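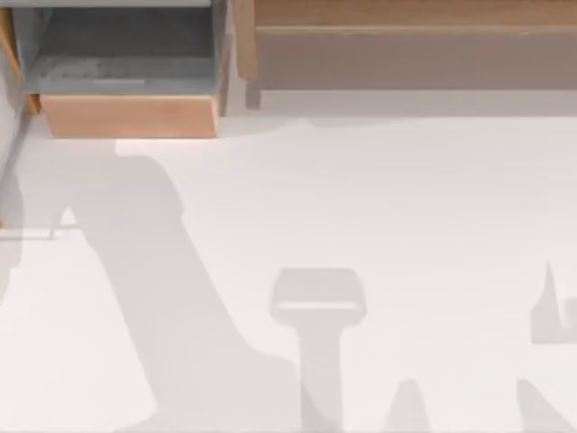

December, late, tea gone cold. Spent the whole evening on the Jimement kitchen when I should have been doing the gift list, and I want to get my grumbling down before I sleep and turn reasonable.

Amirhossein sent the link at lunch with three exclamation points. The Sharifi people have a new set of runs up, all simulated, two arms in a make-believe kitchen, and according to him this is the year we stop opening our own drawers. I told him I've been hearing about that year since I worked at the Lerkine plant. We had a man there who promised the packing line would run itself by spring. It did not run itself by spring. I packed on it for two more years, and my wrists still know about it.

So I looked. I tried to look fairly. The drawer has nothing in it. I kept coming back to that while I was wiping down my own counters, because my own drawer has a potato masher that stands up and jams the whole thing every time, and you have to slide your hand in flat and push it down while you pull. I have lived in Flimcombe long enough to have opened that drawer 2000 times and I still swear at it. An empty drawer is a nice thing to practice on. I'd like to see what the arm does about the masher.

Lorna Dalgleish called around eight and I read her bits of the write-up. She cleaned houses for 20 years and her opinion is that opening things is the part of the job nobody ever paid her for. They paid her for knowing that the blue cloth is for the bathroom, and that you don't move Mr. Whoever's letters even if they're sitting in butter. She asked if it could do a cupboard. I said I'd check.
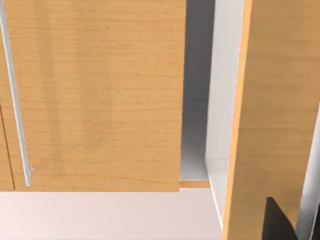
Cupboards, then. One door shut, with a long thin bar handle you could hook a broom on, and one door standing open with a dark finger up near the bottom of it. I can't say from that whether the machine opened it or it was open to begin with, and I don't think Amirhossein can either, though he was sure enough on the phone. I'll give them the handle. A long bar is kind to anything with a clumsy grip, me included on a cold morning. Ours are little round knobs, and two of them come off in your hand.

What bothers me most is the wood. Lovely clean grain, no greasy patch where people grab it. A kitchen door in a real house has swollen a bit, and it sticks, and you learn the knack of lifting it. I suppose you could teach a computer the sticking. Amirhossein says that is exactly what they do, change the friction and so on and run it again, 300 tries before breakfast and no plates broken. Fine. That's a fair point and I told him so, and he was so pleased that I nearly took it back.

I asked him which chore he would hand over tomorrow, with his own dishes in his own house. He thought for a while and said wiping the table. Wiping! After all that about drawers. But then you need the table cleared first, and somebody has to know that the half a sandwich is trash and the half a jigsaw is not.
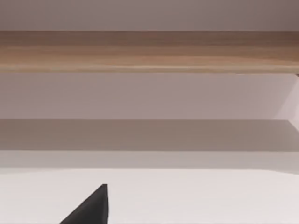
And theirs is so bare. A shelf board, a wall, a white surface with nothing set out on it in front of the finger. My table tonight had the mail, a screwdriver, one glove, the cat's pills and a bowl of walnuts, and I knew what to do with every one of them without thinking. (The screwdriver went back in with the masher, so that's tomorrow's trouble.)

I did soften a little around ten, when my shoulder was aching and the pans were still there. If a machine could only put the heavy ones back on the low shelf, I would take it, ugly or not. I'd pay $125 for that and put up with the noise. Told Amirhossein this by text and he sent back a figure for what one arm costs, which I won't write down here.

Lorna wants to come over and read the rest of the write-up herself. I said bring her glasses, the print is tiny. Must remember to buy walnuts, and the other knob needs gluing before she pulls it off.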